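Kitchen Bench Practice for Household Robot Arms
Tuvari Home Automation Guidance, Sheet 6

These recommendations apply to any single-arm unit used on a kitchen bench or dining table. They should be read together with the manufacturer's instructions, which take precedence.

Setting up

Secure the base before the arm is powered. Keep the emergency stop within reach of an adult at all times. Children and pets must remain outside the arm's full reach, including when it is paused.

Lay any cloth flat and smooth out wrinkles before calibration. A patterned or gridded cloth should not be moved once the arm has been calibrated to it. 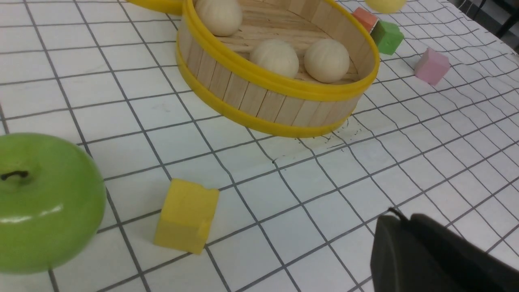
Handling food and containers

Lift baskets, bowls and trays by the rim or sidewall, at the lowest grip force that holds them. Soft items such as steamed buns and ripe fruit require a separate grip setting. Steamers must be taken off the heat and left to stand for 20 minutes before the arm is permitted to approach them.

Fingertips that touch food must be food-safe and washed before each session. Foam blocks and other practice objects are not to be placed in food containers. Food handled during practice should not be served.

Cables

Route cables along the arm and clear of the gripper's closing path. Inspect them for wear every 3 months.

Clearing up

Power down before wiping the bench. Sweep up crumbs and store the cloth rolled, as folding leaves creases.

Reviewed by Siwan Mostyn and Huw Mathias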